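Orerard Household Review
Print this page | E-mail this page
Search reviews Enter keyword Go

Bedding and Linens: The Clorport Plush Blanket, Dotted Pattern

Reviewed by Tatu Nzioka for the Residential Furnishings Section

The Clorport plush blanket was submitted for review as a candidate for furnished guest rooms and shared student apartments. It is sold in three colors, of which the brown with white polka dots was selected for evaluation. Two blankets were obtained through the ordinary retail channel and placed in use in March. They remained in daily service for 12 weeks in two rooms of the Ostermann residence, where each bed is also used during the day for folding and sorting clothing.

The purpose of this review is to advise purchasing staff on comfort, appearance, laundering, and suitability for repeated use. No payment or product was accepted from the manufacturer.

Comfort and warmth

The blanket has a dense pile and is soft against bare skin. Residents used it alone in mild weather and over a thin quilt when the heating was reduced overnight. It holds warmth well for its weight. Two residents found it too warm by early morning and folded it down to the foot of the bed. The reviewer considers it suitable for spring and fall use, and somewhat heavy for summer in rooms without cooling.

The blanket does not slide easily on cotton sheets. On a smooth synthetic mattress cover it shifted noticeably during the night, and the section recommends that it be used with a cotton or flannel layer beneath.

Appearance and everyday use

The pattern is large and informal. It will not suit every room, and purchasing staff who prefer a plain finish should consider the solid gray version. In its favor, the brown ground is forgiving of small marks, and the dots give the bed a finished look even when the blanket has been pulled up in a hurry.

Particular attention was given to the way the surface behaves when clothing is laid out on it. Smooth, dark garments stay where they are placed, as the pile offers a slight grip, and a hem can be straightened against it without the whole piece traveling across the bed.

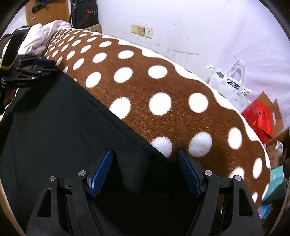
Black fabric with a hemmed edge, laid over the dotted plush blanket.

The disadvantage is lint. During the first two weeks, black clothing folded on the blanket picked up short brown and white fibers and required brushing before it was put away. The problem decreased after the third wash but did not disappear. Residents who wear dark uniforms should be advised to shake the blanket outdoors before first use, or to spread a sheet over it when sorting laundry.

Laundering

Each blanket was washed 9 times on a gentle cycle in cold water and dried on low heat. One was washed with the Nitine liquid detergent used elsewhere in the residence, and the other with an unscented powder. No difference in color or feel was observed between the two. The dots remained white. The pile flattened slightly along the fold lines and recovered when brushed by hand.

Drying time was 55 minutes in a full-size machine. The lint screen must be cleared midway through the first several cycles. A blanket dried on a rack indoors was still damp at the edges the following morning.

The care label is sewn into one corner and is printed in small type. Yeison Taipe, who supervises the residence laundry, reported that the label on one blanket had become difficult to read by the end of the trial. Facilities that rely on sewn labels should keep a separate record of the washing instructions.

Construction

The edges are turned and stitched, and no seam opened during the trial. A single loose thread was trimmed at one corner. The storage bag supplied with the blanket has a weak zipper and should not be counted upon for seasonal storage.

Rating and recommendation

Overall score: 7 out of 10

The Clorport plush blanket is approved for guest rooms and for general residential use. It is not recommended for rooms in which dark clothing is regularly pressed or folded on the bed, unless a cover sheet is provided. Replacement blankets should be washed separately before they are issued.

Requests for the full laundering record may be directed to the Residential Furnishings Section.

Print this page | E-mail this page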